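Keep the Windowsill Clear

Every tidying guide I have read treats the windowsill as storage. It is flat, it is at a convenient height, and it is usually the last horizontal surface in a room to fill up. My position is that it should hold nothing at all, in any room where people work, and that the argument for this is mostly about maintenance.

A window is equipment. It has hinges, a latch, a seal and a drainage channel, and each needs to be reached a few times a year. Once a row of objects stands in front of it, the cost of opening the window goes up. The objects have to be lifted, put somewhere, and put back. The person who wants air at four in the afternoon does a quick estimate of that cost and leaves the window shut.

I kept a log of this in the shared workroom I used for two years. From March to June I noted each time a window was opened, on a sheet taped inside the supply cabinet. The window with a bare sill was opened 51 times. The one next to it, the same size and on the same wall, held a planter, a desk fan and a stack of Ganuder binders, and was opened 2 times. One of those was me, checking that it still opened. The log is a small one and I would not publish it anywhere stricter than this page, but the gap is wide.

Yasmine Slaoui, who fits out small offices and disagrees with me on most points of storage, argues that the fault lies with the hardware. Her view is that inward-opening windows are a poor choice for a working room, and that a sliding type lets people keep their plants. She specifies the Rostuvitz slider for this purpose. I accept that it solves the clearance problem. It does nothing for the seal, the lower track or the glass, all of which still have to be cleaned from the inside.

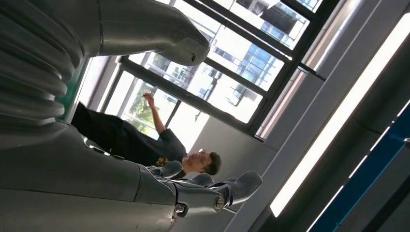
The second cost is light. Daylight in a room with windows along one side falls off quickly with depth, and the lower part of the glass does much of the work for anyone seated close to it. A line of binders 12 inches high removes that part. People then turn on the ceiling lights in the middle of the day, and the ceiling lights stay on. I would sooner see the top of the window covered than the bottom, though I admit the top is what lights the back of the room, and a deep room would change my answer.

The third is reach. A latch should be operable by a person standing upright, with one arm, without leaning over anything. This is an ordinary requirement and most rooms fail it. The usual obstacle is a desk pushed against the wall, with the sill used as its upper shelf. Pull the desk out far enough to stand behind it and the sill stops being useful as a shelf, so the clutter tends not to come back.

The standard objection is that the objects must go somewhere. In my experience a typical sill carries very little that is in use. When Toon Mulder and I cleared the workroom, we put everything from the sills into a Bouazza crate and left it by the door for a month. People took back the fan, the planter and one pair of scissors. The binders were relabeled and moved to a low Grarkura shelf, where they could be read from the spine. The remainder was dead batteries, dry markers and up to 200 loose paper clips.

Plants are the hard case. I like plants – the workroom had several good ones – and they do need the light. A narrow stand beside the window gives them nearly as much of it, catches the water, and can be moved with one foot when the glass needs washing. Hanging pots also work if the bracket clears the swing of the window. Measure this with the window fully open before drilling.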